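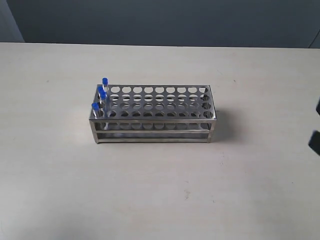
Taking care of swimming equipment at home

Tips for kitchen, bathroom and basement, collected by Tuulikki Oksanen for the swimmers of Sostemus
Updated February 5, 2024

In the winter months many of us train in the pool, and the wetsuit is hanging somewhere and waiting. It is a good time to look at all the equipment and repair what the last season has left. I write down how I do it in my own apartment, where I have one bathroom and no garden.

Rinsing the wetsuit

Fill the bathtub with cool water, enough that the suit can lie under it. Hot water makes the neoprene stiff with time. Turn the suit inside out first and let it lie for half an hour, then move it gently with the hands, turn it again and do the outside. If you have swum in the sea, change the water one time. I do not use laundry detergent. A small spoon of mild baby shampoo is enough when the suit smells, and after this it must be rinsed very well.

Do not wring the suit. Press it against the side of the tub from the top to the feet and the most water comes out.

Drying

Fold the suit at the waist over a thick hanger, or over the bar of the shower. When it hangs from the shoulders, all the weight of the water pulls on them. Keep it away from the radiator and from direct sun. The inside dries first, and when it is dry to the touch you turn the suit again. In my bathroom the whole thing takes two days in October, and less if I leave the door open.

Put an old towel on the floor. The suit is dripping longer than one believes.

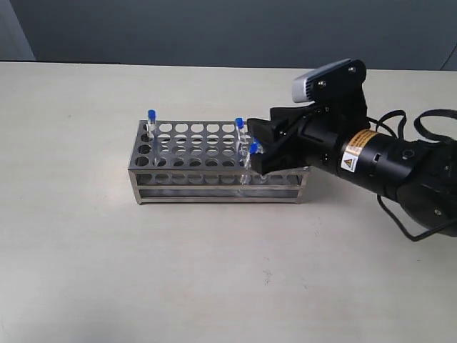 Steel rack on a light tabletop.

Small tears from fingernails

Everybody who pulls a wetsuit in a hurry has these half moons in the rubber. They should be closed before they become long. You need neoprene glue, a toothpick and some tape.

Clean the place with a little rubbing alcohol and let it dry. Bend the suit so the cut opens, put a thin layer of glue on both sides with the toothpick, and wait until it is sticky, normally five to ten minutes. Then press the sides together and hold. Put tape over it and leave the suit flat until the next day. Work near an open window, and read what is written on the tube, for the waiting times are different. With my old Vandis suit I needed a second layer, as the rubber was already dry and tired.

Goggles

Rinse with cold water from the tap and shake them. Never wipe the inside with a finger or a towel, the anti-fog layer goes away with it. If it is already gone, one drop of baby shampoo spread inside and rinsed short will help for a training of 2,000 meters, and often more. Let the goggles dry in the air before you close them in the case.

Silicone straps become sticky when they are old. Change the strap at home, in good light, and pull hard on it some times before you trust it in the water.

Caps

Wash silicone caps in lukewarm water with dish soap, dry both sides and put a little cornstarch inside of the latex ones. Only for latex, silicone does not need it. A kitchen paper folded inside the cap keeps the sides from sticking together.

Tow float

Wash off the sand around the valve with an old toothbrush. To look for a leak, blow the float up, push it under water in the kitchen sink piece by piece and watch for bubbles. Mark the place with a pen while it is wet, otherwise you will not find it again. Let it dry fully, also under the straps, and store it with only a little air inside. If the leak is in the seam near the valve, I would buy a new one. 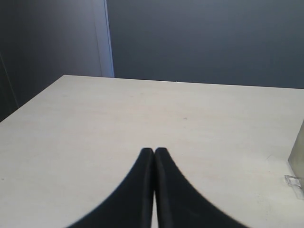 Kaj Mogensen writes that the sink is too small for his float, and he uses a sponge with soapy water instead. He goes slowly along the seam with the sponge and the bubbles show themselves in the same way. He also asks to remind people that the waist belt gets old before the float does, so please look at the stitching and open and close the buckle before the first swim.

The bottles

Drink bottles with sports powder in them get a smell already after one night. Take the lid apart, also the soft part of the mouthpiece, and lay everything in warm water with a tablespoon of baking soda for some hours. Rinse, and dry it with the opening down, but not flat on the counter, air must come in. For brown spots in the mouthpiece I have no good remedy. I throw it out and order a new mouthpiece.

The bag

Empty it the same evening. Mine is washed by hand once in the month, and between times it stands open in the hallway with newspaper in the bottom. Change the newspaper when it feels damp.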